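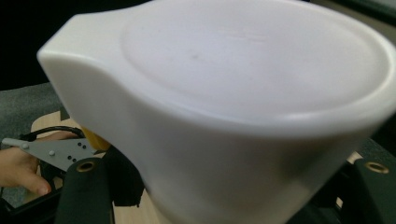 3.2 What people did between sets

I want to slow down here, because this is the part of the study I got wrong on paper and only got right by standing in a park for a whole summer. When I wrote the proposal I treated a free outdoor concert as one long event with a start and an end. You arrive, you listen, you go home, and I hand you a survey somewhere along the way. Then came the first night of the Brusirstead series in June, and by the second set I'd thrown out half my coding sheet.

The series runs on a simple plan. Two acts play each night, with a long gap in the middle while the stage gets changed over, and entry is free with a paid drinks tent off to the side. The local promoter, Vondon, books the music. Hirnix handles the sound. I had permission from both to walk around with a clipboard (a very uncool thing to carry at a jazz show, by the way) and to talk to anyone who didn't mind being talked to. We ended up with 329 completed surveys over the season and 49 longer interviews, and most of what follows comes out of the interviews.

My first guess was that the gap was dead time. Honda, who shared the fieldwork with me, thought so too, and our early notes just say "break" with a line through the page. But people kept bringing it up on their own! We'd ask what they remembered best from last time and they'd tell us about running into an old coworker, or sharing a blanket with strangers, or arguing about whether the trumpet player was flat. One man in his sixties talked to me for a good while and mentioned the band exactly once, and that was to complain that they'd come back on too early.

So we went back and coded the interviews again, this time marking every stretch where a person talked about the gap and every stretch where they talked about the music being played. Figure 3 shows the split by type of visitor.

Figure 3. Share of interview talk given to the gap and to the sets, for first-time visitors, occasional visitors and regulars (n = 49).

The pattern is pretty plain. First-timers talked mostly about the sets, the regulars talked mostly about the gap, and the occasional visitors landed in between, a little closer to the first-timers than I would have bet. I'd be careful about reading too much into the middle group. It's the smallest of the three, with 11 people in it, and two of those were visiting musicians who had a lot to say about microphones.

The surveys back this up in a rougher way. Of the 329 people who filled one out, 154 ticked "seeing people I know" as a main reason for coming, and they could tick as many reasons as they liked. I had put that option near the bottom of the list, under parking, so I don't think the layout was pushing anyone toward it. If I ran it again I'd mix up the order from sheet to sheet.

Now, does that mean the music doesn't matter? I don't think our data can say that, and I wouldn't believe it if it did. When the headliner on the third night was swapped for a local quartet, several regulars told us they nearly stayed home. They came anyway, and then spent the gap complaining about the swap together, which I coded as gap talk and Honda coded as set talk. We went back and forth on this for longer than I'd like to admit. In the end we gave those passages both codes, and the totals in Figure 3 count them on both sides.

Sakai's idea of the "loose crowd" was useful to us at this point. Sakai was writing about street parades, where people drift in and out and no one has a seat to defend, and a lawn concert has a lot of that. It also has folding chairs, though, and folding chairs change things. Once a family has set up a row of them they tend to stay put, and the neighbors come to them. Our regulars knew which patch of grass belonged to whom, even though nothing was marked and no one had paid for it. I come back to the chairs in Section 3.3, where I look at how those patches got passed along from one season to the next.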